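Chapter 4
Salt, Time and Cabbage: An Introduction to Fermented Vegetables

By the end of this chapter you should be able to explain what salt does to a raw vegetable, prepare a basic brine, and tell a ferment that is coming along nicely from one that needs to go in the bin. You will also have a jar of your own on the go, and I hope you'll be as pleased with it as I was with my first!

4.1 Where we begin

Walk through the covered market at Dokasgate in August and you can smell the pickle stalls well before you reach them. It's a wonderful smell — sour, grassy, a little like cider — and it comes from crocks of cabbage, turnip and green beans that have had nothing added to them but salt and perhaps a few seeds of dill. There is no vinegar in any of them. All that sharpness has been made inside the crock by bacteria that were already living on the leaves when they came out of the field.

Most students arrive at this subject thinking of pickling and fermenting as the same thing, and in everyday speech they often are. In the kitchen they need to be kept apart. A vinegar pickle is sour from the moment you pour the liquid on. A fermented vegetable begins salty and turns sour by degrees, as lactic acid bacteria feed on its natural sugars. The flavour on the third day is quite unlike the flavour on the tenth, so do keep tasting as you go (it's the best part of the work).
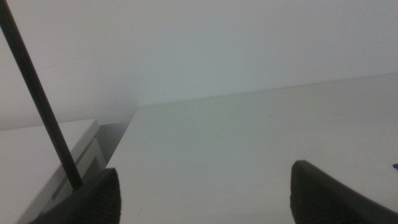
The bacteria need a head start, and salt gives it to them. At a strength of 2 per cent of the weight of the vegetables, salt holds back many of the microbes that would cause rot while leaving the lactic acid bacteria free to get on with things. It also draws water out of the cut leaves. Rub sliced cabbage with salt, leave it in the bowl while you wash your knife and board, and when you come back there will be a puddle at the bottom. Keep that liquid! It is your brine, and the cabbage must sit underneath it for as long as the ferment lasts.

4.2 A cook's notebook

Peiyu Luo kept a cellar book during her years in the kitchen at Vurkholm, and she has kindly let us draw on it throughout this part of the course. It runs to 3,372 entries, many of them only a line long. "Red cabbage, sour enough, still crunchy, move to cold." "Carrots soft. Too warm by the oven." I love these notes because they show how much a good cook learns by paying attention to small things — the room, the season, the age of the vegetable — and writing them down before bed.

You will keep a book of the same kind. For each jar, record the weight of the vegetables, the weight of the salt, the warmth of the room and what you taste on each visit. Spelling doesn't matter. Dates do.

4.3 Words to know before you read on

Brine: salt dissolved in water, or in the vegetable's own juice.

Headspace: the gap between the top of the brine and the lid.

Lactic acid: the acid that gives fermented vegetables their clean, sour taste.

Dry salting: rubbing salt straight on to cut vegetables, with no water added.

The next section sets out the method for plain white cabbage, step by step, and you'll need a kitchen scale, a clean jar and a weight small enough to fit inside its neck.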